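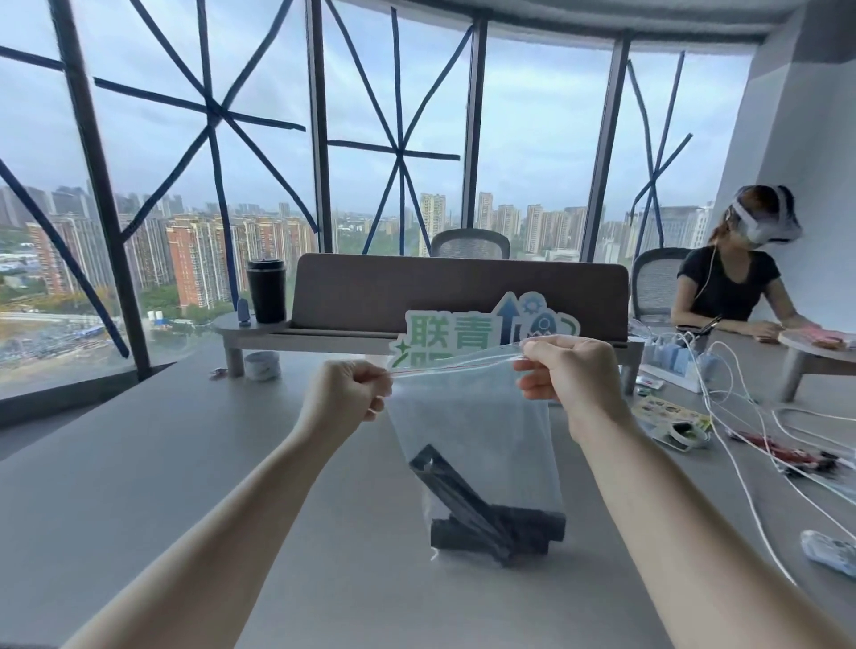
Figure 1. Small parts kept together in a clear zip-lock bag.

Unit 4: Storage and Issue of Small Parts
Course handout, Stockroom Practice I
Cirville Technical Institute, Department of Business Operations
Revised October 2004
Instructor: Tae-yang Joo

Purpose of this unit

Students have so far studied the receiving of goods and the checking of delivery papers. Unit 4 covers what happens to small parts between the receiving desk and the person who will use them. Most of the stock losses recorded in a small business occur in this stage. They are seldom the result of theft. Parts are put in the wrong bin, issued without a slip, or counted twice.

Terms used

Stock item: any part or material that has its own number in the stock book.
Loose stock: items held in an open bin and issued by the piece.
Kitted stock: items grouped in advance for one job and issued as a single unit.
Reorder point: the quantity at which a new order must be placed.
Issue slip: the form that records what left the stockroom, when, and for which job.

Loose stock and kitted stock

Loose stock is suitable for items that many jobs share, such as common screws and washers. It takes little preparation, but the count in the book will drift from the count in the bin. Kitted stock requires work in advance. A clerk reads the parts list for the job, gathers the items, closes them in a bag or box, and attaches a label. The kit is then entered in the book under the job number and the separate items are removed from their own pages on the same day.

A clear container allows the contents to be compared with the parts list before the kit is opened. Opaque boxes are acceptable for heavy items, provided the parts list is fixed to the lid.

The label must show the job number, the date of packing, and the initials of the packer. Students often leave out the date. Kits older than 60 days are to be opened, checked, and packed again.

Setting the reorder point

The reorder point is found by multiplying average daily use by the number of days a supplier needs to deliver, then adding a safety quantity.

Worked case: The Skostumetti workshop uses 30 hinge pins per working day. Its supplier, Clornora, delivers in two working days. The workshop holds one further day of use as safety stock.

Use during delivery: 30 x 2 = 60
Safety quantity: 30
Reorder point: 90 pins

Note that the answer changes if the supplier is slow in certain months. Records from May, when Clornora closes for one week, should be reviewed separately.

The yearly count

All stock is counted once a year with issues suspended. Two clerks work each aisle, one to count and one to write. In the Tak warehouse records given out last week, the book shows 1,867 brackets. Students should trace that figure back through the issue slips and mark any slip that lacks a job number. A difference between book and bin is entered as an adjustment and signed by the supervisor. The earlier figure is struck through with a single line and must remain readable.

Reading and assigned work

Read Chapter 5 of the course text, omitting the section on cold storage.
Complete the Tak exercise in ink on the ruled sheets provided.
Bring a blank issue slip to the next meeting.

Late work is accepted only with a signed note from the department office.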